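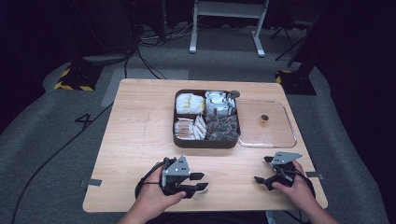 # Do I need a box for my packets?

I have been suspicious of divided organizers for years. They show up on the counters of people who own one kind of tea, and then those people go out and buy three more kinds so the thing won't look bare. That's how you end up with a drawer of chamomile nobody in the house can stand.

So when Kenneth Purves, who I share an office kitchenette with and who has never wiped down a microwave in his life, announced in March that he'd ordered a Hadum box for all our sachets, I said what I usually say. We had a system. The system was a mug.

Okay, the mug had problems. It was a big Dunbar mug with a chip in it, and everything went in standing up until it didn't fit, and then it went in sideways. To get at the bottom you tipped it out. I still think that for two people it was fine, and it cost us zero dollars.

The box is dark brown with rounded corners, and it has four compartments. We put the white packets with the yellow on them at the back left, silver foil sachets at the back right, the slim striped paper ones at the front left, and the clear-wrapped ones at the front right. I'll admit the white ones look good. They pack in tight like little pillows and you can pull one out without the rest coming along.

The slim ones I'm less sold on. There is no right way to put a long thin packet into a squarish hole. Lay them flat and they stack nicely on one side, then you run out of width and start standing the rest up, and those lean over. I tried it both ways. Kenneth thinks I'm overthinking it. He also thinks the foil ones are "filed," when what he did was drop a handful in and shake.

The clear-wrapped ones are just a heap. I don't believe any organizer on earth would change that, and I'd like the people who sell them to say so somewhere on the package.

## The lid

Now the lid, which I was ready to hate. It's see-through with a raised rim and a little knob with a dark brown top. My complaint about lids is that you take them off and then you have to put them somewhere, and now your box takes up twice the table. Ours spends most of the morning lying flat right up against the box, so I feel I've been proven right there. If you load the foil side up near the rim like we do, I'd also check that it closes before you call the job done.

What I can say for it is that it's clear. The Dindum one my sister has is solid all over, and everybody who visits lifts the lid, looks, and puts it back down.

## What I'd tell you before you buy one

Count the kinds of packets you really use, and be strict about it. If it's 2, keep your mug. If it's 6, four compartments won't save you and you'll be doubling up by the weekend. We happened to land on four, and I suspect Kenneth threw something out to get there (there used to be some Vivier cocoa and I haven't seen it lately).

Then fill it once and leave it alone for a while. Ours took me nearly 16 minutes the first time, mostly because of the slim ones. Refilling is quicker, though I notice I'm the one doing it.

The mug is back in the cupboard. I've been using it for coffee.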